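Robotics Society: Sorting Project Enters Its Second Stage

The Robotics Society is pleased to report on the progress of its sorting project, which began in November under the supervision of Delali Dankwa. Members have spent the spring term working in simulation, where each team programmes a robot arm to pick up parts and place them in the correct bins. The simulated workshop, named Ninh after the first program written for it, is now available on all machines in the computing room.

The society has divided its members into two teams, Malix and Ploso. Both use the same arm, the same green work surface and the same set of bins and boxes, so that their results may be compared fairly. Malix has concentrated on the handling of containers, while Ploso has worked chiefly on the picking of single parts.

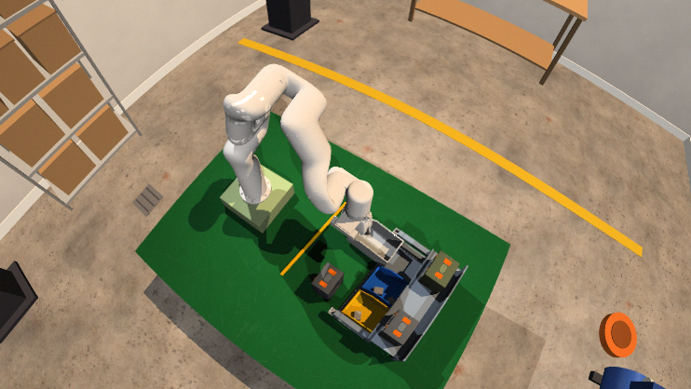
The simulated arm with a light grey container in its gripper, beside the sorting tray.

Students joining the project are asked to complete the introductory exercises before writing any code of their own. These cover the naming of the joints, the safe limits of each movement and the opening and closing of the gripper. A member of either team will be present at each session to check the work and sign the record sheet.

By the end of term the two teams had logged 3660 attempts between them. Of these, 1504 were carried out by first-year students, a larger share than in any previous project. The society wishes to thank them for their patience during the early weeks, when a fault in the program required several sets of results to be discarded. 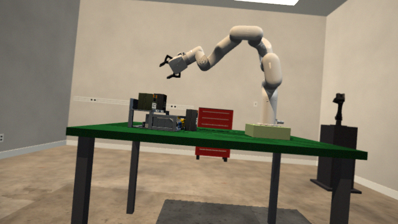 The approach to the tray remains the subject of most discussion. An arm which comes in too low may strike the side of a bin, and one which begins too high takes longer over each part. Ploso has proposed a fixed waiting position above the tray, from which every movement would start. Malix prefers to let the program choose the starting point, and will present its figures at the next meeting.

A further matter is the effect of light and shadow. The program must recognise a part wherever it lies in a bin, and both teams have found that strong shadows lead to mistakes in judging its edges.

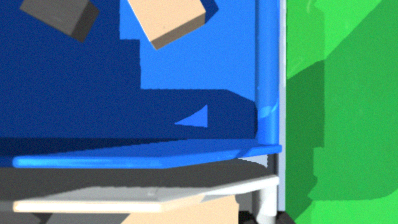 Six students have been selected to represent the society in the Lirer Challenge, an inter-school competition for simulated robotics. Each entry must include a working program, a written report of no more than 4 pages and a short talk by the team. Draft reports should be handed to Delali Dankwa for comment before they are submitted.

Places remain for new members next term, and no previous experience of programming is required. Applications should reach the school office by 21/04/2019. Forms may be collected from the computing room during the lunch hour.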